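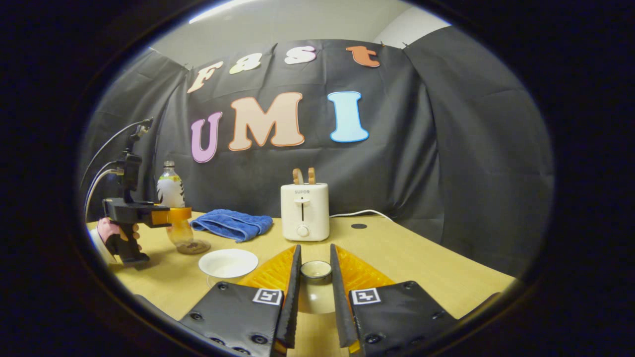
How to get tea and coffee stains out of white cups

Most brown staining in cups is tannin, and it comes off without scrubbing if you give it time. The method below works on plain glazed china and stoneware. Don't use it on anything with gilding or hand-painted decoration, and go gently on old pieces with fine cracks in the glaze.

What you need

Bicarbonate of soda
White vinegar
A soft cloth or sponge
A washing-up bowl
An old toothbrush

Step 1. Wash the cup as normal in hot water with washing-up liquid. Any grease left on the glaze will keep the bicarb off the stain.

Step 2. Put a teaspoon of bicarb in the cup and add a few drops of water. You want a paste that sticks to the side. If it runs to the bottom, add more powder.

Step 3. Spread the paste over the stain with a damp cloth and leave it for 13 minutes. I used to give it five and then rub hard, which was a waste of effort.

Step 4. Wipe round in small circles. Use the toothbrush where the handle joins the body and just under the rim. Rinse and look at the cup in daylight.

Step 5. If there is still a ring, fill the cup with warm water, add a teaspoon of fresh bicarb and leave it overnight. In the morning, tip it out and wipe again.

Limescale

A chalky, rough feel is limescale, and bicarb won't shift it. Watham has very hard water and I get this every few weeks. Mix one part vinegar with 4 parts warm water in the bowl, soak the cups for half an hour and rinse well. Don't mix the vinegar with the bicarb – they cancel each other out and you are left with salty water.

Grey marks

Thin grey lines in the bottom are usually metal left behind by teaspoons. The bicarb paste will take off light ones. For heavier marks, use a cream cleaner made for ceramic hobs, on a wet cloth, with very little pressure. Avoid wire wool and green scourers. They dull the glaze, and a dull glaze stains faster.

Keeping them clean

Rinse cups soon after use, even if the proper washing-up has to wait. Espresso cups need it most, as the last drop dries hard. If you stack them, put a piece of kitchen paper between each one.

A cup that stains again within a day or two probably has a worn glaze. Keep it for pens.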